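Brerholm Shallow Steel Tray — Review

Posted 1 October 2018 by Ruth Palomino

I have bought a lot of things over the years to keep my workbench under control. Muffin tins, a fishing tackle box, a very expensive magnetic mat that picked up every staple in the house. The thing I reach for every single time now is a plain stainless steel tray, and I like it so much that I bought 2 more before I'd even finished the first project with it!

The project was a doorbell and intercom rewire, which meant many evenings of cutting, stripping and sorting short runs of twisted pair. If you've done any low-voltage work you know how that stuff behaves. You set down a length, turn to find the strippers, and it has sprung off the bench and taken your screws with it. A tray with a proper raised rim changes the whole evening. Clippings stay in and screws stay in, and I can carry the lot to the kitchen table when my husband wants the garage.

My one addition is a sheet of plain white paper in the bottom. I picked that up from Eliécer Mosquera at the Yupanqui repair night, and it makes such a difference. Bare steel is shiny and everything on it seems to have a twin. On paper, a blue and white pair shows up beautifully, even when it's looped over itself a couple of times, and at the end you fold the sheet up with all the bits inside and throw it out.

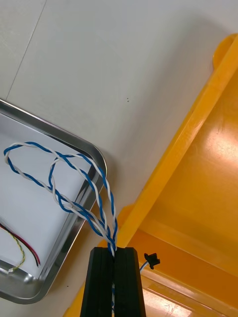
What I like

The corners are rounded, so a damp cloth gets into them in one swipe. My old Plesex tray had square folded corners and I was digging solder crumbs out of them with a toothpick. The rim is smooth too — I've dragged cable across it for weeks and haven't nicked the insulation once.

It's shallow, and I was nervous about that. For cable work it's perfect! You can get your fingers flat to the bottom, and a long coil can hang over the side while you work on one end.

What I'd change

The polish is gorgeous under a window and pretty annoying under a bright lamp, when the rim throws glare right back at you. I moved my lamp to the other side and got used to it. It also slides on a smooth bench, so I keep a bit of shelf liner underneath.

Would I buy it again?

Well, I did. Mine hold cable at the moment, but one is going to my sister in December for her beading, and I may have to replace it the same day. If you only do the odd repair, a baking pan will get you through. If your bench looks like mine, get the tray and a stack of cheap paper. Five stars from me.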